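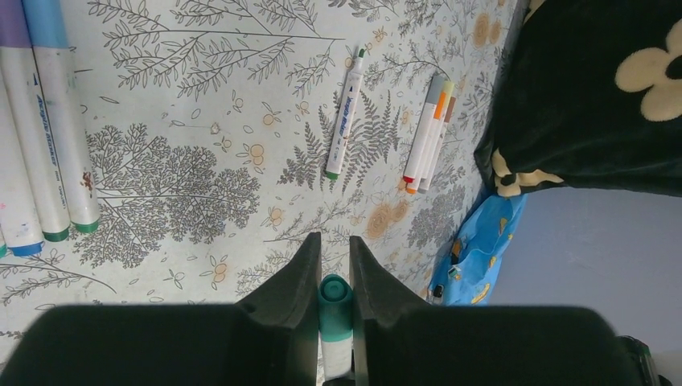
Falha de fecho na pinça: o que encontrei no log

A tarefa é simples de enunciar: pegar em marcadores acrílicos, um de cada vez, e pousá-los na mesa, alinhados com os do mesmo tamanho. Há grossos e finos no conjunto, e é na passagem de uns para os outros que a célula falhou em outubro.

O sintoma: o braço desce sobre o marcador, os dedos fecham, o controlador dá a preensão como válida e o braço sobe sem nada. A sequência continua até ao fim, abre a pinça sobre a posição de destino e regista a tarefa como concluída. Em 193 ciclos, 13 terminaram assim. Nenhum gerou alarme.

Comecei pela visão, por ser o suspeito habitual. A toalha é estampada, com fetos e ramos em traço cinzento e flores cor de laranja, e um marcador de corpo branco sobre aquele fundo tem pouco contraste nas margens. Reprocessei as imagens dos ciclos falhados com o detetor da Stokum e o erro de posição estava dentro da tolerância em todos. A visão ficou excluída.

A seguir, a força. O módulo Fusach não mede força nos dedos, estima-a pela corrente do motor. O limiar de preensão estava afinado com os marcadores grossos. Nos finos, os dedos têm mais curso a percorrer e o atrito da guia, perto do fim, produz um pico de corrente que passa o limiar antes do contacto. O controlador vê o pico, assume objeto e para o fecho. Sobra uma folga de poucas décimas de milímetro e o marcador fica onde estava.

O inverso também aconteceu e preocupa-me mais. Num dos ensaios, o marcador foi agarrado pela tampa e o limiar disparou tarde. A tampa saltou e caiu fora da mesa. Não feriu ninguém, mas eu estava a menos de um metro, sem óculos e com a mão perto do botão de emergência em vez de sobre ele. Erro meu, já corrigido no procedimento.

Alterações feitas:

Validação por dois critérios: corrente acima do limiar e abertura final dos dedos compatível com o diâmetro esperado.
Janela de 8 amostras consecutivas para a corrente, em lugar de uma só.
Nova leitura da abertura depois da subida. Se os dedos fecharem por completo, o ciclo para e pede intervenção.
Velocidade de fecho reduzida para metade nos marcadores finos.

Com esta configuração corri mais de 1,000 ciclos sem preensões falsas. Houve paragens legítimas, quase todas por marcadores que rolaram entre a deteção e a descida. Isso é outro problema e fica para o módulo de seguimento Istholm, que ainda não instalei.

Falta medir o desgaste da guia. Se o atrito aumentar com o uso, o pico de corrente sobe com ele e a janela de amostras deixa de chegar. Vou repetir a curva de corrente em vazio no fim do mês e comparar com a atual.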